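Home › Contents › Part Two › Chapter 6 › Exercises

Filed under: Mobile Development, Game Design, Student Editions

Chapter 6
Saving the Player's Progress

In the previous chapter we built a small puzzle game which runs on one phone. The player opens it, solves a few boards and closes it again. When she comes back in the evening, everything she has done is gone. For a classroom exercise this is acceptable. For a game that people have paid for, it is not, and most of the angry reviews in any app store are written by persons who have lost their progress.

This chapter treats the question of where the state of a game should live. We will use the word "state" for all the information that is needed to put the player back in the place where she stopped: the level, the contents of the bag, the settings, the colour of the hat. Some of this information is small and changes rarely. Some of it changes many times in one second, and it would be foolish to store every change.

6.1 Three places for a save file

A save file can be kept on the device, on a server, or on both. The first solution is the simplest and was for many years the only one. The program writes a file into its own folder and reads it again at the next start. No network is needed, so the game works on a train, in a cabin without reception, or on an old tablet whose account has expired long ago.

The weakness is easy to see. If the phone falls in the lake, the save falls with it. A player who buys a new phone must also begin from the first level, unless she has remembered to make a backup.

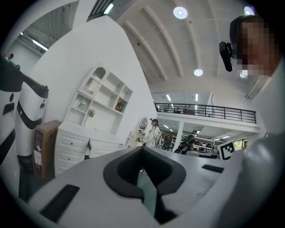

The second solution moves the file to a server which belongs to the studio. Each time the game starts, it asks the server for the latest state. The player may then change from phone to tablet without thinking of it. On the other hand, the studio now has to pay for the server, protect it and keep it running also when the game has stopped earning money. Several good games became impossible to play for exactly this cause, and their owners were left with an icon that opens only an error message.

The third solution keeps one copy on the device and another on the server, and brings them into agreement when there is a connection. Nearly all larger mobile games work in this manner today. It is also the solution that produces the most difficult errors, and we will spend the greater part of the chapter on it.

6.2 A case: Trovthorpe

Trovthorpe is a farming game made by the small studio Rirkach. The player owns a village, plants crops and trades with neighbours. In the first version the whole village was written as one file of 792 kilobytes, and the file was sent to the server after every harvest. On home internet the players noticed nothing. On mobile data the game used up their monthly allowance, and the studio received complaints already in December, a few weeks after the release.

The lead programmer, Kirstin Guthrie, began by measuring. She found that after a typical harvest only 428 bytes of the file were different from before. The rest was sent again and again without any use. Her team rewrote the saving so that only the changes were transmitted – a method we call delta saving, and which is explained in section 6.4. 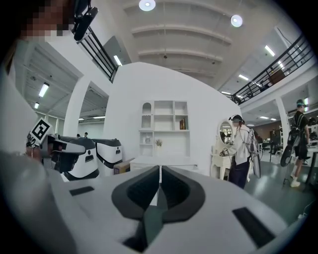
The new method brought a new problem. Suppose that a player harvests her wheat on the phone while it is offline, and later sells the same wheat on the tablet. Both devices hold a list of changes, and both lists are correct when we look at them alone. Put together, they give a village with wheat that has been sold before it was cut. Such a situation is named a conflict, and the program needs a rule for it.

Rirkach tried first the rule "the newest change wins". It is easy to program, but it trusts the clock of the device, and players soon discovered that a clock can be moved forward by hand. In the second attempt the server gave each change a number in the order of arrival, and refused any change that did not fit with the state before it. The refused changes were shown to the player, who could choose which village she wanted to keep.

6.3 What you need before you continue

You should have the finished project from Chapter 5 and a text editor. The examples use the practice server Bristgate, which accepts at most 1000 requests per student account. This is plenty if your program is correct. If it saves inside the drawing loop, you will reach the limit in less than a minute – please check this before you start the first exercise.

‹ Chapter 5 | Contents | Section 6.4 ›

© Parsons Learning. Contact us | Permissions | Back to top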